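Subject: Re: [script-list] Laying out dialogue in two languages
From: Urszula Rutkowska
Date: 30 October 2020

Ignacio Tejada wrote:

> Hello all. I'm on the second draft of a feature with a Spanish-speaking
> family in an English-speaking town. A little under half of the dialogue is
> in Spanish. The producer reads no Spanish and wants everything in English
> with a note. The director wants the Spanish on the page. I tried putting
> both in side by side and the script grew from 98 pages to 117, and now
> the producer says it is too long.
>
> How do other people handle this? And does anyone have a view on whether
> the subtitles should be the writer's job? I was told they get done at the
> end by whoever is cheapest.
>
> Ignacio

Ignacio,

I've been through this twice, once on "Flukorden" and once on "Kelell", and did it differently each time. The first way was a mistake, so I'll start there.

On "Flukorden" we had one script with both languages in it, side by side, the way you describe. Every reader complained. People who read only English skipped down the right-hand column and lost the action lines. The page count stopped meaning anything, so the assistant director couldn't use it to estimate screen time and had to go through with a stopwatch. When a line changed in one column it often didn't change in the other, and by the shoot there were two different versions of the argument in the kitchen. The actors had learned one and the script supervisor was holding the other.

On "Kelell" we kept two scripts. The reading script was all in English, with the Polish lines in italics and one note on the title page saying that italics meant Polish. That went to the producer, the fund readers and the department heads. The shooting script had the spoken language on the page, whatever it was, and the English for the Polish lines went into a separate sheet listed by scene and line number. The cast got the shooting script and the sheet.

The rule that made it work was that page breaks had to match. If page 41 of one started with the phone call, page 41 of the other did too. Polish often runs longer, so this meant some forced breaks and a little white space at the bottom of a page. It looks untidy and does no harm. I'd guess Spanish will give you the same trouble.

You also need to agree which script is the master. Ours was the shooting script. Changes went in there first and were copied across the same day by one person, who was me. If two people do it you will be back to two kitchen arguments.

On software, I used Plikard for the second one. It lets you tag a dialogue block with a language and hide or show by tag. It does not keep the page breaks for you, and when I moved a scene it dropped the tags on anything marked as continued. I checked by hand after each big move. Any program with styles would probably do as well. Before that I used a plain word processor and two files, and it was slower but I never lost a tag.

For your producer, I would put the Spanish in italics and leave out parentheticals like (in Spanish) on each line. With nearly half of the dialogue they will fill the page. The only place I still write it out is where a character changes language in the middle of a speech and the change matters to the person listening. That should be in the action line, where nobody skims past it.

Now the subtitles. Yes, I think the writer should do the first pass, and should ask for it in the contract. The fee on "Kelell" was 600 for the first pass and one revision, which was low. The film had a bit over 1,000 subtitles in the end, many of them two or three words. I would ask for more now.

The reason I'd still do it at that price is that subtitles are shorter than dialogue. Something has to go from nearly every long line, and whoever does the cutting is rewriting your scene. The first distributor sent us a test file where the grandmother's insult had turned into a polite question. It was a correct summary of the words. The joke two scenes later depended on the insult, so the joke was gone too.

Write them from the locked cut and not from the script. I started early in July to save time and had to redo the whole second reel after the edit changed. Keep a list of lines you want left without a subtitle. We had 5 of those, all places where the English-speaking son doesn't understand and the audience is meant to be with him. The distributor's people will fill them in unless there is a written note, because a blank looks like an error to them.

One more thing about dubbing, as Kuipers asked off-list whether any of this carries over. Some of it does, but there you are working to mouths as well as time, and a subtitle draft is too short to be spoken. Start again from the shooting script.

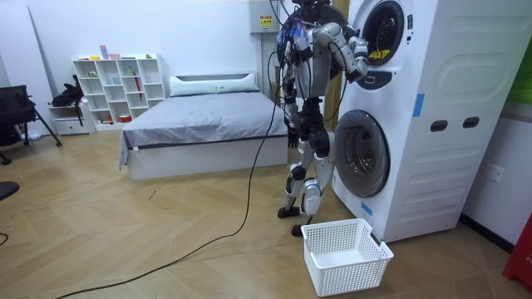
Dubbed lines are easiest to fit where the speaker has turned away, so I go through the shooting script and mark those scenes before I translate anything. Laundry scenes are good for this. With a tall white stacked unit like that one, whoever is using it faces the upper drum, one arm raised toward the round opening, and from behind there is no mouth to match. The Spanish can run a few syllables over and no one will notice. In a face-to-face scene I'd cut the line. I put a small mark in the margin of the shooting script for the ones with room, and in "Kelell" most of the exposition ended up there. If you want to see the line sheet from scene 9, write to me directly and I'll send it – the list strips attachments.

Urszula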